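Put the Water in a Pitcher

I love a pitcher of water on the table. I love it more than flowers, more than candles, and definitely more than a row of little plastic bottles standing next to the plates like they're waiting for a bus. If you come to my place for dinner you will get a pitcher, and if you stay long enough you will hear why. So consider this the dinner version, minus the dinner!

First, the bottle itself. I have nothing against buying water. Our tap went brown for most of February a couple of winters back, and I got to know the water aisle at Zulludine very well. What I object to is stopping there, at the bottle. A bottle is packaging. We don't put the flour bag on the table, or the carton the eggs came in (fine, my uncle does), but somehow water gets to sit there in its wrapper with the label facing the guests.

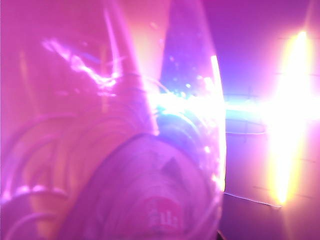
Clear plastic can be lovely, I'll give it that. I've spent whole train rides watching the sun come through a bottle on the fold-down tray. Put it under pink light and it goes violet and blue as well, with a bright line running down one side, and for a moment you'd believe it was something from a glassblower's shelf. Then you get down to the red label with the white lettering and you're back in the grocery store. I wouldn't mind a label in the pantry. At dinner I want to look at water.

Pouring water out of one thing and into another sounds like a wasted step, and my friends tell me so every time. The water tastes the same, they say, and now you have a pitcher to wash. Both true! I still think it's the best half minute of getting a table ready. You tip the bottle and the water comes out in that heavy twisted rope, glugging if you tip it too far, and the bottom of the pitcher goes all white and fizzy-looking even though there isn't a bubble of gas in it. Kids will cross a room to watch. Mine used to fight over who got to do it, and I let them, and yes, I kept a towel handy.

Then there's what happens when people sit down. A small bottle belongs to one person. A pitcher has to be passed, and whoever has it usually fills the next glass over before their own. I've seen two people who had barely said hello get talking on the strength of "could you send that down here?"

My own is plain pressed glass, eight-sided, from a secondhand place called Juška that had a whole shelf of them. I'm very attached to the flat sides. They give your hand something to hold, and they break up whatever light is going, so a lamp with a colored bulb or a late sunset turns up in the water in slices. Round pitchers are nice too, I'm not going to be a snob about it, but if you have a choice, get one with corners.

It doesn't have to be expensive, either. I once saw a crystal one in a catalog from Asitz priced at 466, and I laughed out loud and turned the page. Anything you can see through and lift when it's full will do. A big jar will do! Pour it in front of people if you can, on the bare table, before the food comes out and everybody gets distracted. 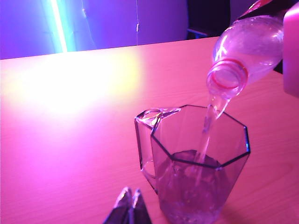

A few things I get asked

Do I put lemon in it? Sometimes, in summer. Cucumber, never, it makes the whole jug taste like a salad.

Ice goes in the glasses. In the pitcher it all rushes to the lip at once and you end up with a lap full of it.

For washing, warm water and a long brush, and let it dry upside down on a rack. If you have hard water like ours, leave some vinegar in it for 20 minutes and the cloudiness comes right off.

And the empty bottle goes straight in the recycling before anybody sits down.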